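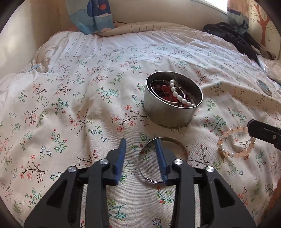
A silver bangle and a round tin on the bedspread.

So they've gone and changed the 74. If you live anywhere between Tindley and the Hakim Street terminal you already know, because you've probably stood at a stop that no longer exists. I did it twice in the first week. The sign was still up, the little bench was still there, and the bus sailed right past on the other side of the park like it had never met me.

I've been riding the 74 for so long that I don't look at the schedule. I just know that if I leave the house when the kettle clicks off for the second time, I make the 7:40. That was the whole system and it worked great! Then in August the transit agency rolled out what they're calling the Feleck Corridor plan, and my bus now goes up Feleck Avenue, turns at the hospital, and comes back down through all the streets it used to skip. My ride used to take 40 minutes on a bad day. Now that's a good day, and a bad day is one where you start wondering if you could have walked it.

I want to be fair here. I went and read the plan, all 129 pages of it, over two evenings with a bowl of pretzels. Some of it makes sense to me. The hospital never had a direct bus from our side of town and it really should have. A nurse on my old route used to get off at the library and walk the rest of the way, up that long hill, in shoes you could tell she hated. I'm glad she gets dropped at the door now. If the price of that was five extra minutes on my commute I'd pay it and keep my mouth shut (well, mostly shut).

But then there's the buses themselves. The agency bought new ones for the corridor, the Veltireck electrics, and they're very handsome from the outside. Big windows, quiet, that nice green stripe. Inside, though, somebody decided the middle of the bus should be one big open floor with poles in it. Great for wheelchairs and strollers, and I'm all for that. What I don't get is why the seats at the back went up on a platform with two steps, and no rail on the left. I've watched people try to get up there while the driver pulls out, and those electrics pull out FAST. One man grabbed my hood. We both apologized.

And the air. The windows don't open. There's a cooling unit on the roof that's supposed to handle it, and on my bus it blew warm for most of August, right down the back of my neck. I asked the driver and she said she'd written it up every shift. She also said the heat in her own seat area was worse and would I like to trade. I like her a lot.

There was a public meeting at the Tindley branch library about all this, and I went, which I never do. The room was packed. The agency had put up a slide saying they'd received 124 comments on the route change, and a woman near the front put her hand up and asked how many of them were in favor. They said they'd have to get back to her. I don't think they were being sneaky, I think they really didn't have it with them, but wow, the noise in that room.

The thing most people wanted was so small. Leave one stop at the south gate of the park. The bus still goes within a block of it! It would mean one right turn and one left turn, and all those folks in the apartments on that side wouldn't have to cross Feleck at the intersection with the short light. The agency people wrote it down. They wrote everything down. They said there'd be a review once they had enough ridership numbers, and that the numbers would take a while.

In the meantime I've been experimenting. You can take the 40 to Hakim Street and walk back four blocks, and I've done that when it isn't raining. It runs the old diesels with the scratchy blue seats, it rattles like a drawer full of forks, and I get to work earlier. I also tried biking, once, and we will not be discussing that.

If you ride the 74 and you have thoughts, the comment form is still up on the agency site, under Projects and then Feleck Corridor. It asks for your stop number, and you can get that off the sign. Mention the south gate. Mention the left side rail too, please, before someone grabs a hood that isn't attached to anybody as sturdy as me.

I'll post again when they put out the new winter schedule. Comments are open if you've found a better way across town in the mornings, and I'd especially love to hear from anyone who transfers at the hospital, since I can't figure out which side of the building the other bus stops on.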